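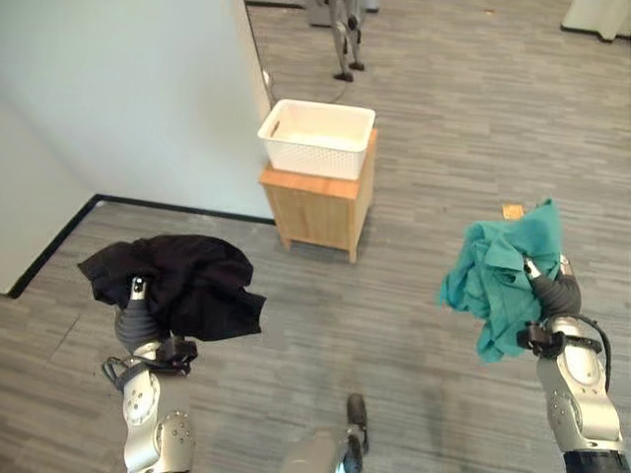 3.2 Basket placement and the sorting of worn clothing

Figure 4. A white plastic basket with lattice sides on a light-wood cabinet; a black garment and a teal-green cloth are held in front of it.

The household survey in Caltville covered 38 homes and recorded 336 instances of clothing being put away. Magagula's earlier work treated the laundry basket as a fixed point, usually on the floor of a bedroom or bathroom. Our records show more variety. In nine homes the main basket stood on a low cabinet or bench, as in Figure 4, and residents of these homes reported less bending - a point raised most often by older respondents.

Raised baskets were also linked to less sorting by color. Dark and colored items were commonly placed together and separated only at the machine. Six homes kept a second basket for towels and cleaning cloths, though its use was uneven and tended to lapse by the end of September. Basket size is considered in Section 3.3.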